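Repair and Reuse Programme, Nunik District
Interim progress report, second period
Prepared by Sena Abubakari for the Sivton Fund

1. Purpose of this report

This report covers work carried out under the grant between the end of the first period and the close of March. It follows the headings in schedule B of the grant agreement. Financial returns have been submitted separately and are referred to only where a variance affects delivery.

2. Position against the work plan

The programme supports the repair of hand-operated and small electric grain mills, sewing machines and water pumps in the Nunik and Atinga areas. The target for the full grant is 1,680 items returned to use. Intake in the first period was slow while the Atinga depot was being fitted out, and the shortfall reported then has been partly recovered. Intake at Nunik is now at the level set out in the plan. Atinga is still below it, chiefly on pumps, and the reasons are given in section 4.

Sewing machines remain the most straightforward category. Most arrive with worn belts, seized shafts or faulty foot controls, and can be turned round within the standard period. Grain mills take longer. The burr plates are rarely the problem; the usual faults are in the bearings and the drive, and a mill that has been run for a season with a damaged bearing will often need the shaft trued before anything else can be done to it.

3. Parts supply and stores

The first report noted that repairs were being held up by parts more often than by labour. A stores review was carried out by Ebenezer Gyamfi at the start of this period. He found that small parts recovered from scrapped units were being kept in mixed tubs with no record of source or size, and that technicians were ordering new parts that were already on the shelf.

The stock has now been sorted and relabelled. Gears are filed by tooth count and bore, and washers and spacers by inner diameter and thickness. Items which could not be matched to any known unit were set aside and will be disposed of at year end if they have not been called for. The parts list is held on a shared sheet which both depots can edit. Atinga was given access six weeks after Nunik owing to a fault with the depot's line, and its entries are not yet complete.
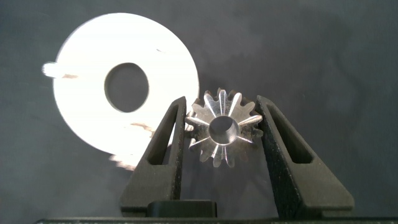
A minimum stock level has been set for the 110 lines most often used. When a line falls below its level it is added to the next order without further approval, up to the limit in the financial procedures. Orders above the limit still come to the programme office. This has reduced the number of single-item orders, which were costly in carriage, though the saving will not show in full until the next return.

The supply contract with Drilemer for bearings and seals was renewed on the same terms. Delivery has been reliable. One batch of seals was supplied in the wrong compound and was replaced at Drilemer's expense.

4. Variances and difficulties

4.1 Pumps at Atinga. The plan assumed that pumps would be brought to the depot. In practice most are fixed installations, and owners are unwilling to have them lifted during the dry months when there is no other supply. Site visits have been made where possible, but the vehicle is shared and the budget for fuel was drawn up on the earlier assumption. A request to move funds from the depot equipment line to transport is attached at annex 2. The total grant would not change.

4.2 Staffing. One technician post at Atinga was vacant for most of the period. An appointment has been made and the new technician has completed induction at Nunik. Overtime was kept within the agreed ceiling.

4.3 Power. Supply to the Nunik depot was interrupted repeatedly in the early part of the period. Bench work continued but lathe work could not. The lathe is now used between 6 in the morning and noon, when supply is steadier, and the backlog of shafts has been cleared.

5. Training

Two short courses were run at Nunik for local repairers, one on sewing machine timing and one on bearing replacement. Both were full. Written notes for the second course are being revised, as the section on pullers referred to a tool that most of those attending do not own - a version using threaded rod and plate has been drafted and will be tried at the next course.

The follow-up survey is in hand. Replies from the first course are few, and it would be unsafe to draw anything from them yet.

6. Work planned for the next period

Atinga will complete its entries on the parts list and adopt the same minimum stock levels as Nunik. Subject to the decision on annex 2, a fixed round of pump visits will begin, with owners given notice in advance. A further 200 job cards from before the present system will be entered so that return rates can be compared across both periods.

The depot lease at Nunik falls due for renewal. The landlord has indicated an increase, and terms will be reported once they are received in writing.

7. Decisions requested

The Fund is asked to approve the transfer at annex 2 and to confirm whether the survey results may be submitted with the final report instead of the next interim one.

Annexes
1. Items returned to use, by category and depot
2. Request for transfer between budget lines
3. Course attendance records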